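Speaker notes: Financial disclosure in contested divorce
Jummai Yusuf, family law update, 6 August 2023

Slide 1. Title. Give the running order. Questions at the end, except on terms.

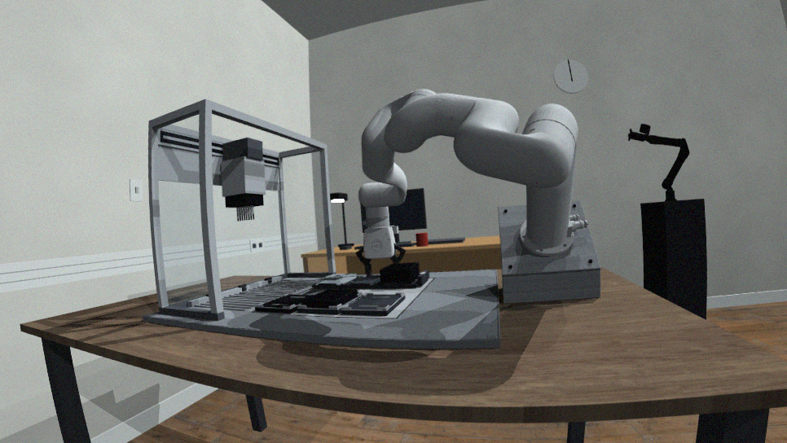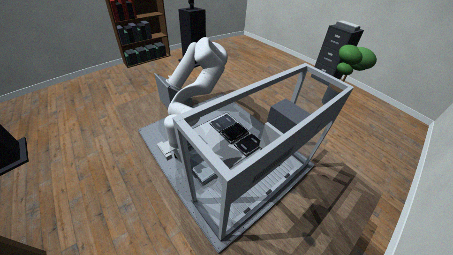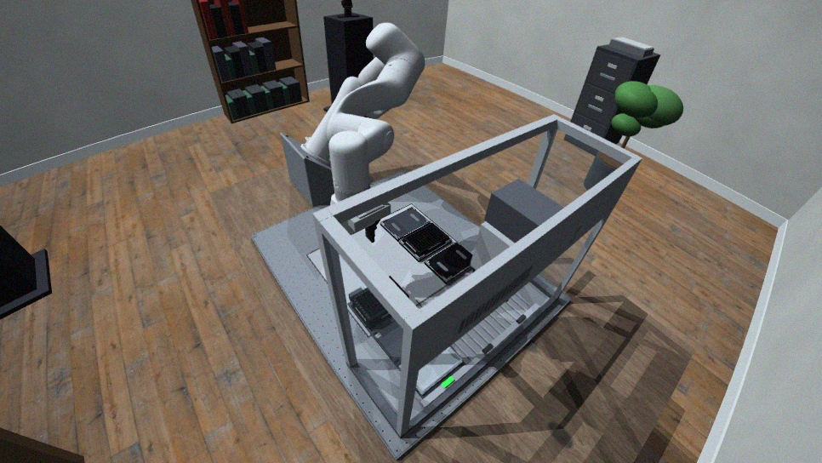
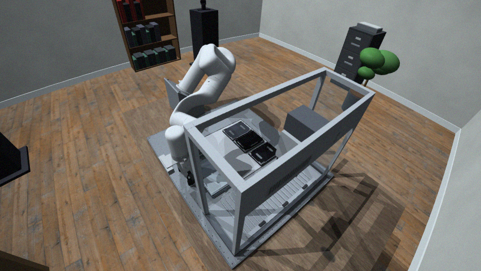 Slides 2 to 5: white robot arm, computer renderings.

Slide 6. The duty. Full and frank, owed to the court as well as to the other party. It runs until the final order is made. A change in income after the form is signed must be reported.

Slide 7. What goes in the form. Property, pensions, bank accounts, business interests, debts. Twelve months of statements for every account, including closed ones. Joint accounts are listed by both parties. Pause here for the handout.

Slide 8. Case study, Jekwood. Husband held 384 shares in Simosard, a private company, and entered them at cost. Wife's solicitors asked for accounts and the shareholders' agreement. Bundle grew from 407 pages to 604. Most of the growth was bank statements sent twice.

Slide 9. Valuation. Single joint expert where possible. In Jekwood the parties agreed on Hesus after 8 weeks of letters. Point to make: the letter of instruction should state the valuation date and whether a minority discount is to be considered. Theirs did neither, and a second letter went out in December.

Slide 10. Questionnaires. Keep each question tied to an entry in the form. Pacheco is the contrast: questions on household spending were struck out, questions on the pension transfer were allowed. Read out question 4 only.

Slide 11. Failure to disclose. Adverse inference, costs, setting aside. Distinguish late from false. Do not go into committal unless asked.

Slide 12. Practice points. Ask for pension values at the first meeting. Number the exhibits before service. Keep a dated log of requests and replies.

Slide 13. Questions. Spare slide on trusts follows if there is time.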